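Washing lined curtains without losing length

2/4/25

I have put off the front room curtains for two years on the grounds that the lining and the face fabric would not shrink by the same amount. They don't. The lining is plain cotton, the face is a blend, and after one warm wash the lining on the first pair came up short and pulled the hem into a shallow curve. Fixing that meant unpicking the bottom edge and letting the lining hang free, which I should have done at the start.

So for the second pair I ran a test first. I cut a square of leftover lining, marked two points 100 mm apart with a laundry pen, and put it through the same cycle I intended to use for the curtains. After drying flat the marks were 6 mm closer together along the length and had barely moved across the width. Six percent is a lot on a full drop. On a curtain 200 cm long it comes to 12 cm, far more than the hem allowance can absorb.

Temperature is the obvious variable, but spin speed turned out to matter for creasing more than I expected. The Eveler machine we have defaults to its fastest spin on the cotton program, and the setting has to be changed every time because it does not remember the last one. I now use the delicates program, cold, with the slowest spin the panel offers. The load comes out heavy and drips for a while. That is fine over a tiled floor and less fine over anything else.

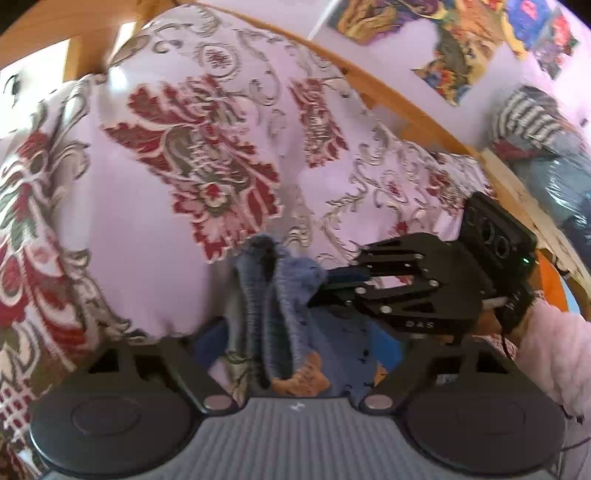

Header tape needs its own treatment. Pull the cords loose before washing and let the gathers out completely, then tie the cord ends in a bow so they can't disappear into the tape. Hooks come out, all of them. Fiona Tosh, who made ours, sews a short label of thread at the leading edge of each panel so that left and right don't get swapped on rehanging, and I have copied this on everything since.

Detergent: a liquid, and less than the cap suggests. I had been using Cimira powder and found a chalky residue inside the side hems, where the rinse doesn't reach well. A second rinse cleared most of it.

For drying I hang the panels back on the pole while still damp and let the weight do the work. Check the pole brackets before trying this — one of mine had a loose screw. Leave the window open 20 cm or so if the weather allows.

The bedroom pair is next, in April. Those are interlined, and I haven't decided whether to wash them at all.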